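チケット 502:試飲会予約ページで決済が通らない
起票:Yiğit Altıntaş(Grumell 店舗運営)
担当:Hattori
優先度:高(起票者の自己申告。ウイスキーが絡むと全部「高」になる)

2021年5月28日 起票
Nustavard の試飲会、定員30名の予約フォームで、カートに2席以上入れると「在庫が不足しています」と出て先へ進めません。1席なら通ります。ひとりで飲めという天の声かとも思いましたが、お客様には不評です。

Hattori
管理画面を見ました。席の商品に、Malside 12年の在庫がひも付いています。つまりシステムは、席を2つ売るにはボトルが2本いると考えています。残りは1本です。昨日、商品登録を触った方はいますか。

Altıntaş
触りました。「セット商品」にチェックを入れると見栄えがよくなったので。

Hattori
見栄えの対価としては高くつきました。チェックを外し、席の在庫を30に戻してあります。キャッシュを消してから再度お試しください。

Altıntaş
2席で通りました。ただ、今度は確認メールの金額が130円です。130円でシングルモルトが飲める会なら、私も客として申し込みたいです。

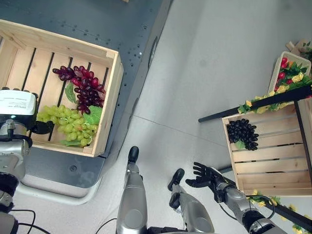
木箱のぶどう(造花ならぬ造果)

Hattori
130円は送料欄のテスト値でした。メールのテンプレートが、合計ではなく送料を読んでいます。差し込み項目を直しました。なお、このテンプレートの最終更新者も Altıntaş さんです。

Altıntaş
記憶にありませんが、試飲の翌日だったのかもしれません。再送したメールは正しい金額でした。130円のメールが届いたお客様2名には、こちらから電話します。

Hattori
お願いします。商品登録の権限は閲覧のみに変更しました。戻してほしい場合は別チケットでどうぞ。優先度は「低」で受け付けます。

状態:解決済み
残作業:Malside 12年の在庫数を棚と照合(担当:Altıntaş、開栓不可)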